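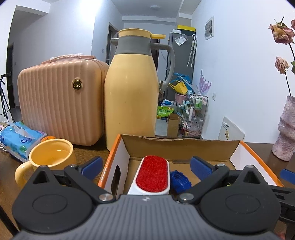 4.2 Who the blurb is talking to

Picture books have two audiences, one of whom can pay. The jacket copy knows this. Of the 614 blurbs in the corpus, most open in the voice of the story and end in the voice of a person standing behind the reader with a hand on their shoulder. The first voice addresses a child who, at the age printed on the back cover, generally can't read it. The second addresses the adult, and tends to use the word "gentle".

We call the point at which one voice gives way to the other the turn. Following the procedure in Section 3, each blurb was divided into sentences, and each sentence was coded in Mellero as child-facing, adult-facing or mixed. A sentence was child-facing if it could be read aloud at bedtime without embarrassment. This criterion was less subjective in practice than it looks in print. A subset of 40 blurbs was coded a second time by Ieva Sproģis, who had not seen the first round of codes, and disagreements were settled by discussion. Nearly all of them concerned rhetorical questions, a form to which the genre is devoted. "Will Otter ever find his mitten?" is child-facing on its face. No adult has ever been in doubt about the mitten.

The turn is usually marked by a change of subject. Up to that point the grammatical subject is an animal, a small person or, in the Grirska list, a vehicle with feelings. Afterwards it is "this book", "this tale" or "the author's warm illustrations", and the verbs change to match. Animals want, lose, hide and run. Books encourage, explore, reassure and open conversations. In the Nutard titles the turn nearly always comes with a paragraph break, as though the copywriter had left the room and come back in a blazer. Grirska prefers to make the change inside a single sentence, with results such as "Mabel the tugboat learns that big emotions are a normal part of development." We coded this as mixed, with some sympathy for Mabel.

Length matters here, though less than we had expected. Blurbs in the Slaoui catalogue come in two sizes, a short form capped at 200 words and a long form capped at 300. It seemed reasonable to suppose that the additional hundred words would be shared between plot and pedagogy. They go almost entirely to pedagogy. The long form tells us little more about what happens to the otter. It tells us a good deal more about resilience, and often about the author's dog.

Books that deal openly with a medical or family circumstance - a hearing aid, a new sibling, a grandparent who has moved into the den - turn earliest, sometimes before the main character has been named. The publisher evidently assumes that such books are found by searching for the circumstance, and puts the search term where it will do the most good. Humorous books turn latest. A handful never do, and these were the blurbs that both coders reported wanting to read to the end. We record this as an observation and have made no attempt to test it.

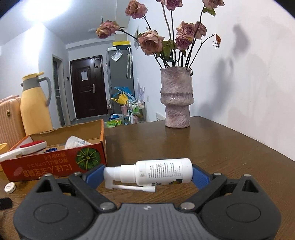 Figure 3. Spray bottle and open orange box, brown wooden table.

Two limitations should be noted. The first is that catalogue copy is revised without notice, and what we collected in June may not be what a parent would find now. Several Nutard entries changed during collection, in one case to correct the species of the hero. Where a revision came to our attention we kept the earlier text. The second is that our categories leave out the grandparent, who buys a great many of these books and is spoken to in a third voice, heavy on the words "classic" and "treasured". We coded that voice as adult-facing for want of a better place to put it. Sproģis has argued for a separate category, and the reanalysis in Section 5 adopts one.

It would also be useful to know whether anyone reads as far as the turn. Slaoui displays only the opening lines of a blurb until the reader asks for more, so a late turn may be hidden altogether from the customer it was written for. Copy written for a printed jacket, where everything is visible at once, faces no such problem, and the next section takes up the jackets separately.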